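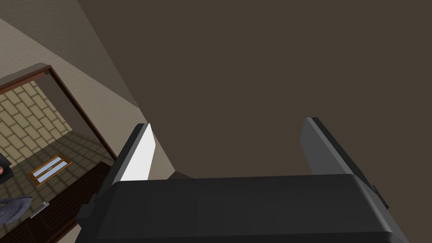
2/ The hand model is in the simulator since this morning. Two fingers, one wide body, open position. I named the project Puvby. The real one is still in pieces on my kitchen table.

3/ I put it in a house and not on an empty gray floor, so there are walls, a doorway and a tiled room behind. It loads slower, but I like to test where there are things to hit.

4/ Today's problem is the wrist. I ask for 40 degrees and the joint goes past it, then comes back. On the real motor I have the same, only with more noise.

5/ I changed the damping 3 times. With 7 it is too soft, with 4 it is nearly good. I will keep 4 until I can measure properly.

6/ Somebody asked about the finger shape. They are plain flat slabs. I tried curved ones in April and they were hard to print and not better for boxes. For round things I have no answer yet.

7/ The light on the left finger is very strong, its inside is almost white. For looking it is fine. For the vision part I must make it weaker, or the edge detection will learn a wrong thing.

8/ Next I want to close the fingers on a simple block and read the force. If you made a parallel gripper at home, please tell me which sensor you used and where you did mount it. My budget is small.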